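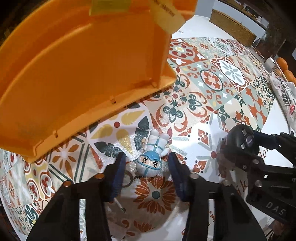

Orange container and keyring on the tiled cloth.

November, Monday, started just after 9

Carrying on with the starch paste for the Hinelberg ledgers. Last week's batch was too stiff by the second day and pulled at the tissue when I brushed it out, so I've gone back to the older recipe in Nazar's folder, the one with the long soak.

Weighed out 11 g wheat starch, 200 ml deionised water. Soaked for an hour, stirring when I remembered. Cooked on the low plate until it turned translucent, then kept going for another twenty minutes. Thicker than I expected at the end. Left it to cool with a film over the top and sieved it twice through the horsehair sieve. Second pass was much easier than the first.

Test strips on offcuts from the spoiled endpaper:
Paste as sieved – too heavy, tissue cockled at one end.
Thinned to single cream – good, lies flat, no tide line so far.
Thinned again to milk – lifted at the corner when I flexed it.

Going with the single cream. Strips are under the glass with blotters, marked A to C in pencil on the back. Khrystyna-Mariia wants them left overnight before anyone bends them again, fair enough.

Ledger 2. Took the spine linings off down to the third sewing station. The old animal glue came up in flakes at the head but it's like toffee further down, so I put a poultice on for fifteen minutes at a time and scraped with the bone folder. Sewing is sound apart from one broken thread between the fourth and fifth gatherings. Page 359 has a long tear from the fore-edge, running into the ruled column but not through any figures. There's an older repair near it in what looks like stamp paper. I'm leaving that alone until Bohdan has seen it – he may want it kept as part of the history of the book.

Inks: spot tested the red ruling and the brown writing ink with a damp swab. Brown is fine. Red moves straight away, so no washing for this one, and keep the paste as dry as it will go along the ruled lines.

Leather for the rebacking hasn't come. Rang Wellbridge at 2 and they said the calf is in but not yet cut. Asked them to send it whole and we'll cut it here.

Other bits:
The small press is slipping again on the left side. Tightened it, wants a proper look.
Nearly out of the 9 gsm tissue. On the order list.
Orest has the good spokeshave.

Tomorrow: check strips, finish the spine cleaning, first repair on 359 if Bohdan has been in. Change the poultice water, it smells.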